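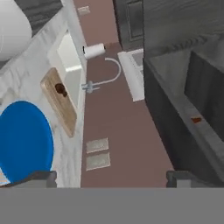 Thread on spending less on groceries by using up what is already in the kitchen. I started on 7th April and kept notes. I'm posting them in order, with the parts that went wrong left in.

1. For background, there are two of us, we both work, and we do one big shop a week plus a bunch of small ones. I had never added it up. I went back through the bank statements and the month before came to $676. That is food and drinks only, with no restaurants in it.

2. The small shops were the problem. The big one was planned and mostly got eaten. The small ones were "we need milk," and then I'd come out of Larnavix with milk, two kinds of crackers, a rotisserie chicken and a bag of lemons. I found the receipts in my coat.

3. The rule I set was $200 for the whole month, and everything else had to come out of the cabinets, the fridge or the freezer. My neighbor Rhun Howells said that was too low for two people. He was right, and I'll get to that.

4. First job was the inventory. I took everything out, one shelf at a time, and wrote it down on paper. I tried doing it in Flirnik first, but typing in every can on a phone is slow and it kept wanting me to pick a category. Paper went on the fridge door with a magnet. 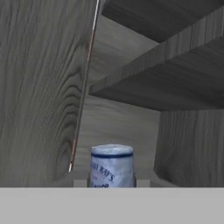

Far end of the cabinet, where the sauces go.

5. Things we had way too much of: rice, red lentils, soy sauce, canned tomatoes, half-used bags of flour. Things we had none of: onions, eggs, anything green. So the pantry was full and you still couldn't make dinner from it. I think that's how most people end up at the store on a Tuesday night.

6. Week one was easy. We had leftovers in the freezer with no labels and we just ate them. One was chili. One I thought was chili and it was plum compote from last August. We had that on oatmeal for days and it was good.

7. Label your freezer stuff. Masking tape and a marker. I know everyone says this.

8. Week two is when you start cooking things you would not normally cook. Lentil soup, then lentil soup with the last of the curry paste, then lentils baked with canned tomatoes and breadcrumbs on top. The baked one has stayed in rotation. Cook the lentils a little short of done, mix with a can of tomatoes, salt, garlic, a spoon of vinegar, then 25 minutes in a hot oven with the crumbs.

9. Breadcrumbs are just old bread. I'd been buying them in a tub for years. Now the heels go in a bag in the freezer and I grate them when I need them. They're coarser than the tub kind and they brown better.

10. What I actually bought in week two: onions, carrots, a cabbage, eggs, milk, butter. A cabbage lasts a very long time. We got slaw, soup, and fried cabbage with noodles out of one, and the last bit of it was still fine.
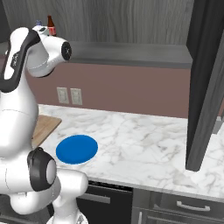

11. Sauces and condiments. Every one of them was open and had an inch left. My method now is that when a bottle gets low, it moves to the front and something gets planned around it. Barbecue sauce goes in beans. Mustard goes in salad dressing – shake it up in the jar with oil and vinegar and you've cleaned the jar too. Jam goes on chicken or in yogurt.

12. Dates on packages. "Best by" on dry goods is about quality and I'm relaxed about it. Spices past it are weak, so use more. I did throw out one bag of whole wheat flour that smelled like crayons. Whole grain flour has oil in it and it goes off. Ours is in the fridge now. I also threw out a can with a dent right on the seam.

13. Week three was the bad one. We were both tired, the good stuff was gone, and I had a fight at home over whether coffee counted toward the $200. (It does. We ran out on a Sunday and I bought the cheap Mollel grounds, and they were drinkable with enough milk.)

14. We also got takeout twice that week. I'm not counting it in the grocery number but I'm telling you it happened. If your plan is so tight that you order pizza to get away from it, the plan isn't saving what you think.

15. So I changed the rule. Instead of a hard number for the month, we do three pantry dinners a week and shop normally for the rest. Normal here means one trip, with a list, and the list gets written while standing in front of the open cabinets. Before this I wrote it in the car.

16. Some of the pantry dinners we keep coming back to: the baked lentils, rice with fried eggs and whatever jarred thing is open, tuna and white beans with a lot of lemon, and tomato soup from cans with grilled cheese. Pancakes for dinner also count. My wife calls it a fridge sweep when we put out six little dishes of leftovers and toast. 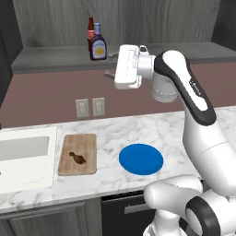
The leftovers dinner needs one fresh thing or it feels sad. A sliced apple is enough. Pickled onions are better – slice a red onion thin, cover with vinegar, a pinch of sugar and salt, and leave it half an hour while you get everything else out.

17. Storage. I bought nothing for this. No matching jars. The only change was putting tall things behind short things and giving the deep cabinet one kind of food per side, cans left and bags right. Before that I kept losing stuff at the back and buying it again. We owned four bottles of soy sauce.

18. Someone will ask about bulk buying. We have a Brorent membership and I let it lapse after this. For two people it was feeding the problem. Toilet paper and dish soap, sure. A giant tub of mayonnaise, no.

19. Totals. The strict month I came in over the $200, mostly from coffee and cheese. The month after, with the looser rule, was $591. I was disappointed by that at first, but it had no takeout in it, and we'd restocked oil, rice and most of the spices, so I expect the next one to be lower.

20. Less food went in the trash too. I didn't weigh it. The kitchen bag used to go out every other day and now it goes out twice a week.

21. A few people asked for the inventory sheet. It's a piece of lined paper with three columns: what it is, how much, where it is. When something gets used up you cross it out. When the page is mostly crossed out, start a new one.

22. Still have the lentils, by the way. Two bags. If you have a recipe that isn't soup, please reply with it.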